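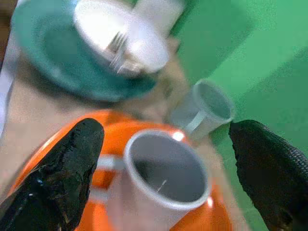 Orange plates - keep or chuck?

evander_h
Clearing the cupboard on Friday. I've got bright orange plates and white cups, and my sister says they look like a school canteen. I love them!

Liao26
Keep the plates, lose the cups. White shows every tea stain.

bastienc
Disagree, white goes with anything. It's the little grey ones I'd bin, they never match a thing.

evander_h
Oi, I use the grey one for my morning espresso.

Liao26
Fine, but bicarb won't save those white ones.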